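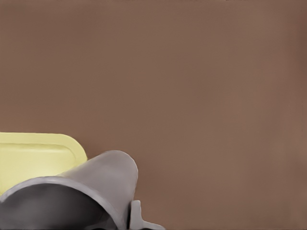

Noelia Zabala wants to know if you can compare two grippers fairly in simulation, or if you only end up finding out which one you tuned more carefully. Fair question, and I've been guilty of the second thing plenty! So these are the steps I follow now, written up for the Grendano and the Hadus, though they should work with any pair of parallel grippers you have models for.

You'll need Zillero (or whatever simulator you already like), one arm model, both gripper models, and an afternoon when you don't mind staring at a progress bar.

## 1. Build one table and leave it alone

Keep it plain. Mine has a brown tabletop, a pale yellow tray, a pink bowl and a small white cup, and that's plenty to begin with. The cup is the thing to pick up. The tray and bowl are there to get in the way a bit, and later on they become places to put things.

Save the layout as its own file and load that same file for both grippers. I used to copy it into two project folders, and of course I'd nudge the cup in one and forget about the other. (Ask me how long I spent admiring a difference that was just a moved cup.)

## 2. Line up the grasp point

This is the step I'd beg you not to skip. Gripper models come with their own idea of where the "tool" is. On my Grendano model it's at the fingertips, and on the Hadus it's back at the mounting plate. If you send both to the same target without fixing that, one of them will try to punch through the table.

1. Load the arm with the first gripper.
2. Put the tool point midway between the fingertips, at the height where you want contact.
3. Do the same for the second gripper.
4. Send each one to the same spot over the bare table and compare the fingertip positions.

Don't go by the arm's joint angles for that last check, they *should* be different if your grippers have different lengths.

## 3. Pick your camera views before you run anything

I like one view looking straight down and one close in by the gripper. Big finger shells can hide a surprising amount of whatever you're reaching for, and if your controller uses the camera to find the cup, then that matters as much as grip strength does. Move the camera for one gripper if you really have to, but write it down, and don't pretend it's still the same test.

From overhead I want the fingertips in view with the fingers open, plus clear table around the cup so I can judge the approach.
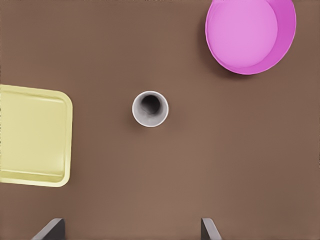
Once the views are settled, save them with the table file and keep your hands off them. I mean it - I've thrown out a whole evening of runs over one camera tilt.

## 4. Set the controller limits

I run both grippers through the Kołodziej controller with the same approach speed and the same closing force. Start low with the force. If a grasp only works when you crank it up, make a note and test that as a separate batch.

Friction gets the same treatment: one value for all the finger pads, unless you've measured the real ones.

## 5. Run it in small batches

Start with 11 grasps per gripper and watch every single one. It's dull, but you'll catch the silly stuff, like a finger brushing the tray rim on the way in. Then let the long batch go. I do 194 per gripper, shifting the cup a little each time, with the same list of shifts for both.

Log these for each run:

- whether the cup left the table
- whether it was still held after three seconds
- anything the fingers touched besides the cup
- how long the approach took

## 6. Read the failures first

Open the failed runs before you look at any totals. In my first long batch, six of the Hadus failures were the same mistake, a bad wrist turn near the tray, and fixing the path cleared up all of them. The gripper was fine!

I'll be adding a part on soft finger pads in September. If you try this with three-finger grippers before then, send me your grasp point settings, because I still haven't found a way to place it that I like.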